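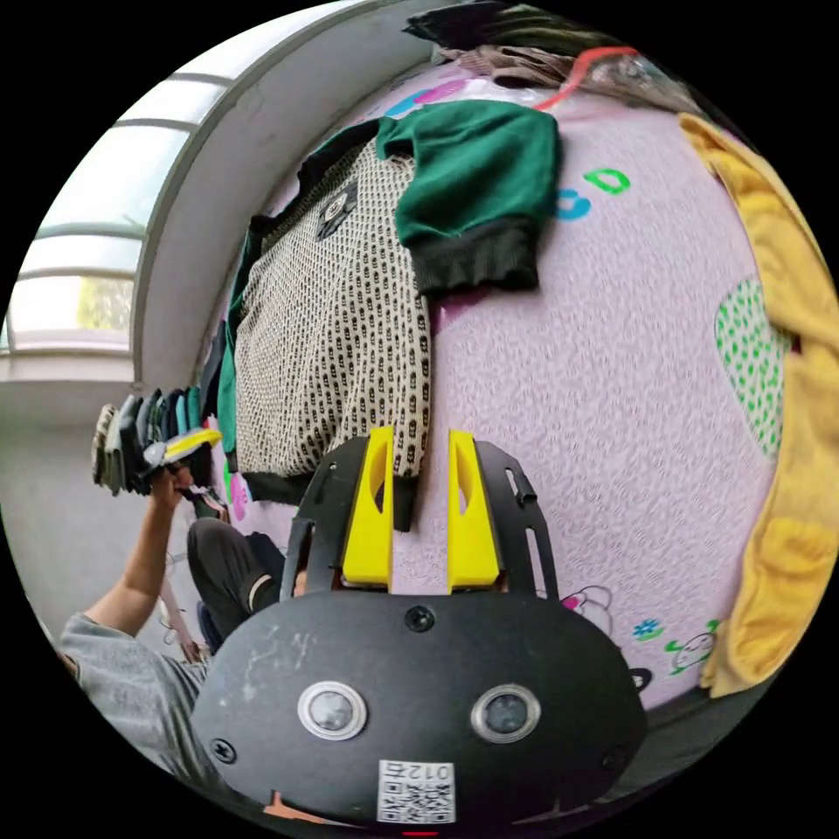
yellow and black, my two favorite colors

hurkumfan22
OK so I'm finally repainting the back hallway and I want yellow. Real yellow, with black trim! My sister Veronica Pop (yes, she posts here too) thinks I'll hate it by March. Has anyone lived with a bright yellow hall? It's 13 feet long with one little window at the end.

mossy_porch
Did it in our old place and loved it. Go one shade paler than you think you want — yellow bounces off itself in a narrow space and gets a lot louder than the chip.

Plevo24
Going to disagree with mossy. Pale yellow in a dim hall turns kind of greenish, at least ours did. Go bold or pick another color.

mossy_porch
Yours had that gray primer under it though, didn't it? I remember the thread.

Plevo24
Fair, it did. Still wouldn't go pale.

vpop
Sister here. My problem is the black trim. Every bit of dust shows, and she has two cats.

hurkumfan22
The cats are orange, they'll match! But OK, maybe black on the doors only and white baseboards. Satin or eggshell for the walls?

mossy_porch
Eggshell. Satin shows every patch you ever made.

Plevo24
Satin, it wipes clean. Get a sample pot of each and try them by the window first.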